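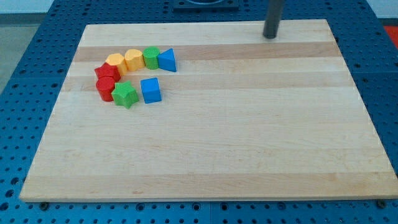 Cleaning Painted Wooden Shape Blocks

Wooden blocks should be cleaned at the end of each play session. Do not soak them or place them in a dishwasher.

1. Mix 2 drops of mild dish soap into a bowl of lukewarm water.
2. Dampen a soft cloth, wring it out well, and wipe every face of each block. Stars and hearts need extra care at the inner corners.
3. Wipe again with plain water and dry at once.
4. Stand the blocks on a clean wooden board, with space between them, for 6 hours.
5. Remove from use any block with chipped paint.

Prepared by Constanza Riquelme, Urkbridge Toy Library.

70 shares | 2 comments

Plultano: Can vinegar be used in place of soap?

Worach: We dry ours overnight on a rack. No problems so far.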